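Home | News | Opinion | Buying Guides | Events | Contact

Opinion – Automation Budgets

Buy the test kitchen second

Every April, small labs price a robot arm first and spend what is left on everything else. At Welham we did it in that order and paid for two benches before we had a task worth running on either. My advice is to put simulation at the top of the budget. Our Stoltard license costs 225 a month, and a new kitchen layout takes an afternoon.

A counter with a sink, a microwave, a few bottles and a kitchen scale is enough to plan against. If a wine glass lying on its side beside the scale is going to be a problem for the gripper you want, find out before you sign. 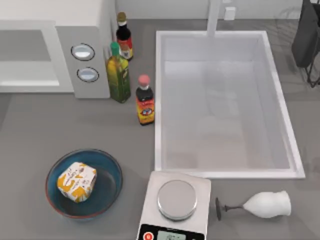

What to ask the vendor

Bruretti and Tudose both quoted us for a full cell. One quote had 3000 for spare fingers, and the other left them out. Ask for reach, payload and spares on one sheet, then check the reach against your model. We ran 17 layouts and dropped the longer arm – it was the larger part of the price.

We use cookies to remember your settings. Accept | Manage preferences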